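About Us

Home > About Us

Dikus Labor School

The Dikus Labor School offers evening and weekend classes for working people in Gornunham and the towns nearby. We teach shop stewards how to handle a grievance, new local officers how to run a meeting, and anyone who wants to know what a contract says how to read one. We are independent of any single union. Our students come from warehouses, hospitals, school kitchens, bus garages, print shops and offices, and a fair number come from workplaces with no union at all.

How we started

The school grew out of a reading group that met during the Gasser strike. Pickets were on rotating shifts and people had long gaps between them, so a few of the strikers began going through the old contract line by line. They found clauses that had not been enforced in years. When the strike ended, the group kept meeting, first on overtime rules and then on health and safety. After a while other locals asked if they could send people too.

We took the name Dikus from the street where the first meetings were held. The street has since been renamed, but by then the name was on the stationery.
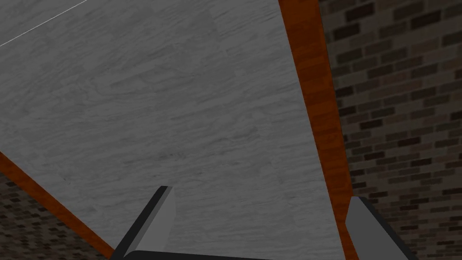

One former student wrote to us that she had paid dues for most of her working life before taking the steward course, and that until then she had never known she could ask for a grievance meeting in writing. She now helps new stewards in her own local fill out their first forms.

What we teach

The main course is Steward Basics, which runs for seven weeks, one evening a week. It covers the duty of fair representation, taking notes, investigating a complaint, writing it up, and presenting it at the first step. Students work on sample cases drawn from real disputes, with names and details changed.

Officer Training is for people newly elected to a local's executive board. It deals with minutes, budgets, bylaws, and how to chair a meeting where people disagree. There is one session on drafting motions for a convention and one on amendments, which always runs over.

Reading Your Contract is a single long session, offered several times a year. Bring your own contract if you have one. If you don't, we have copies of expired ones to work from.

Labor History is a discussion class with no homework. Recent topics have included the Gasser strike, teachers' organizing in small districts, farmworker hiring halls, and solidarity campaigns between unions in different countries. That last topic comes up a lot, usually when a local has been asked to pass a resolution and its members want to know what a resolution can and can't do.

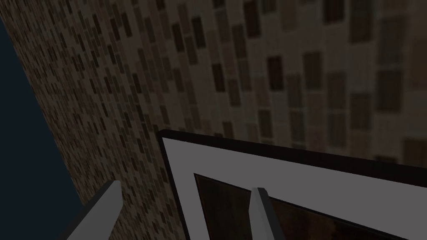

Who runs the school

The school is a nonprofit governed by a board of seven, elected by the member locals at the annual meeting in August. Board members serve for two years and are not paid. Anyone who has completed a course may stand for election, whether or not their local is affiliated.

Day-to-day work is done by a small paid staff – a coordinator, an office worker, and teachers paid by the session. Staff are covered by a union contract, and the current one can be read at the office. Pay rates are the same for all teachers and go up each year by the amount set in the contract.

Last year 176 students finished a course with us. More started than finished, mostly because shift schedules changed partway through. A student who has to drop out can pick up again in a later session without paying a second time.

How we are paid for

Most of our money comes from affiliation fees paid by member locals. The fee depends on the size of the local. The rest comes from course fees, book sales and donations from individuals. We do not take money from employers, and we do not take money from candidates for public office or from political parties.

The Cinier Fund pays course fees for students who are out of work, on strike, locked out, or in a workplace without a union. It was set up with a bequest and is kept in a separate account. To apply, fill out the short form at the office. Decisions are usually made before the next course begins.

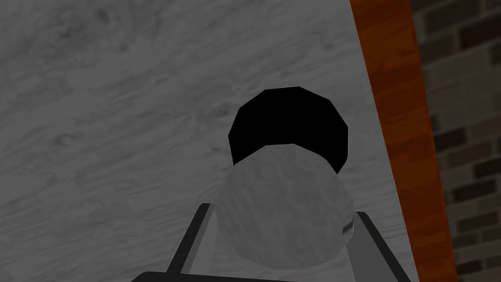 Can I take a class if my workplace has no union?

Anyone who works, or is looking for work, can enroll. You do not need a union card or a letter from a local. Steward Basics assumes there is a contract in place, so most students in that position start with Reading Your Contract or Labor History and go on from there. We don't tell employers who has enrolled.

What we don't do

We are a school. We don't represent people in grievances or hearings, and our teachers don't give legal advice in class. If you have a deadline coming up, talk to your steward or a labor lawyer first – many deadlines are short and a course will not finish in time. The office keeps a list of lawyers and legal aid clinics that handle workplace cases.

We also don't take sides in union elections. Candidates may attend classes like anyone else, but they may not campaign in them or use our mailing list. Locals considering a strike vote sometimes ask us for a speaker. We can send someone to explain the voting rules and what a strike involves, and the decision is left to the members.
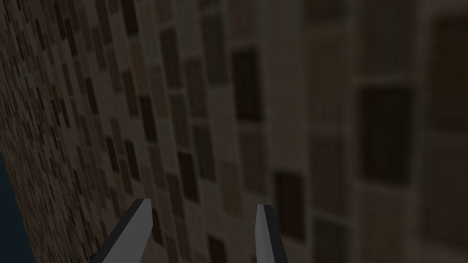

Building facade at an angle, gripper fingers in front.

Languages and access

Steward Basics is taught in English and Spanish. For other languages we can arrange an interpreter if we hear from you when you enroll. Course packets are available in large print. Tell the office what you need, and if the first arrangement doesn't suit you, tell us again.

Contact

Write or call the office in Gornunham for course dates, forms and affiliation rates. Messages left in the evening are returned the next working day. Locals that want a class held at their own hall should ask well ahead, particularly for fall.

Page last updated 7 Jul 2024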